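3.2 What's inside an old office tower

I'll admit I have a soft spot for these machines. The Clemside depot takes in up to 2,000 desktop towers a year, and most of them get opened for this study on their side, cover off, before we decide what's worth pulling.
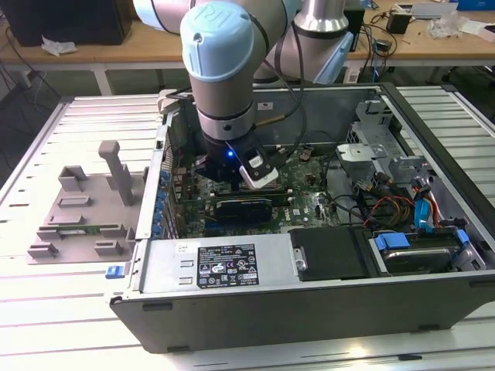 Figure 3. An open desktop tower on the work table, with the graphics card, drive cage and power supply in place.

I started out thinking the motherboard would be the slow part. Nope – it was the cables! Power wires get bundled and tucked wherever there was room, and you end up tracing each one back with a finger before you dare tug on it. The data cables are friendlier, and in the tower in Figure 3 one is blue and one is red, so you can tell them apart at a glance. I also love a hard drive held by plastic clips (blue ones in that tower), and I wish every maker had stuck with them. Screws were my biggest time sink at Florport, where I spent 25 minutes on a single stubborn bay.

We logged 2,777 parts in all, using the Kuusk sorting sheet with a few columns of our own added. Power supplies went into the log by their labels, which are tiny and crammed with text, so keep a magnifier handy. Section 3.3 goes into the drives.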